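木工与台面 › 表面处理 › 旧木板亮光漆面上的深褐色斑，打磨还是保留

楼主 arkwood_旧料

板子是长条形，橙棕色木纹，表面是亮光涂层，搁在铝型材槽板台面上，远端用一只黑色C形夹夹住。来源是Arkwood的库存旧料，采购单编号224，树种没有标注。

问题有两个。

一，一端有几块深褐色斑，再往板边还有零散的小黑点。用湿布加中性清洁剂擦过，没有变化。斑点处手摸与周围齐平，指甲划过没有台阶感。

二，漆面反光太强，顶灯一开就有成片的白色亮斑，板面上摆小件时看不清轮廓。

目前想到的做法是整面用240目起磨，换到400目，再上哑光水性漆。想听听有没有必要做到这一步。

2楼 zuniga_漆工

先判断斑在漆上还是漆下。齐平、擦不掉，多数在漆下，或者已经渗进漆膜。漆下的斑，磨掉漆只是第一步，后面要用草酸处理。草酸只对铁单宁类黑斑有效，对油渍和焦痕无效。

另外，树种不明就不要直接用240目。如果是贴皮，厚度可能只有零点几毫米，几下就穿。先看端面纹理是否与板面连续。

3楼 槽板党

同意先看端面。补充一点，搁在铝槽板上打磨要垫东西。槽板只有脊线受力，薄板会在槽的位置下陷，磨完对着光看是一条一条的。

4楼 olidcombe_77

我的意见相反，不用磨。楼主的用途是摆小件，又不是做家具。反光可以靠改灯位解决，光源压低，从侧面打，亮斑就移出观察方向。成本为零。

5楼 zuniga_漆工

回4楼：侧光会把影子拉长，小件互相遮挡，轮廓更难看清。加柔光板可以，单纯移灯不行。

6楼 arkwood_旧料

端面看过，纹理与板面连续，应为实木。
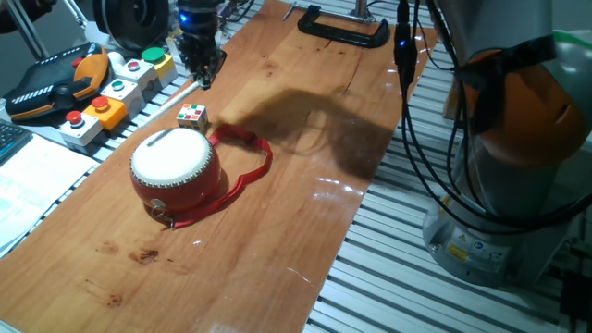
Nathalie Vandenberghe
台面与表面处理版 版主

看了6楼的图，分三点说。

第一，斑的位置。深褐色的几块集中在左下方，小点往下边沿散开。单凭图不能判断成因，建议在最小的一个点上做局部试验：棉签蘸异丙醇，压住三十秒，看棉签是否带色。带色说明污染物在表层，可以继续用溶剂；不带色再考虑去漆。

第二，反光。右半边的亮斑落在大片阴影的下沿附近。亮光漆面避开直射光，一般更容易看清木纹，所以4楼的思路有一部分成立，光源方向确实有影响。但魔方和小鼓都有硬边和高对比的颜色，在亮光面上还能分辨，换成浅色或透明的小件就未必。需要长期用的话，哑光面更稳妥。

第三，不建议整面重做水性漆。旧漆种类不明，水性漆直接盖上去附着力没有保证。可以用灰色百洁布顺木纹轻磨，只降光泽，不磨穿漆膜。

8楼 olidcombe_77

百洁布降光我试过，均匀度很差，手重的地方发白。不如铺一张哑光垫，斑也一起盖住了。

9楼 槽板党

铺垫子有个问题，鼓上那条红带子是软的，在带纹理的垫面上拖动阻力会变大。光漆面上比较顺。要看楼主在不在意这个。

10楼 zuniga_漆工

回8楼：发白是磨痕太深或方向乱。百洁布配肥皂水，单方向走，每道压住前一道的一半，干了再看。我一般走5遍，每遍之间擦净。

回版主：异丙醇压三十秒，如果旧漆是虫胶漆，会直接咬出一个印。建议先压五秒。

11楼 Nathalie Vandenberghe（版主）

10楼说得对，虫胶漆的可能没有排除，改为五秒。没有发软、发粘，再延长。

12楼 limport_仓管

同批旧料我这里也有，从Limport调过来的，也带深色斑。刨掉约2毫米以后还能看到颜色，最后翻面用了。楼主看过背面没有？背面干净的话，前面这些都不用讨论。

13楼 olidcombe_77

翻面的前提是背面平。旧板单面上漆，两面吸湿不一样，多半有瓦形翘曲，翻过来放在槽板上会晃。

14楼 arkwood_旧料

异丙醇压五秒，漆面没有发软，棉签不带色。延长到三十秒，结果一样。按版主的说法，斑不在表层。

背面没有上漆，斑少，有轻微翘曲，放平后中间能塞进一张卡纸。打算先用百洁布在板尾处理一小段，光泽能降下来就不去漆，斑留着。

15楼 zuniga_漆工

可以。试的那段不要选有斑的一端，否则看不出光泽差异。

16楼 槽板党

磨的时候板下面还是要垫，整张中纤板就行。

浏览 3,794　本帖已转入“表面处理”分类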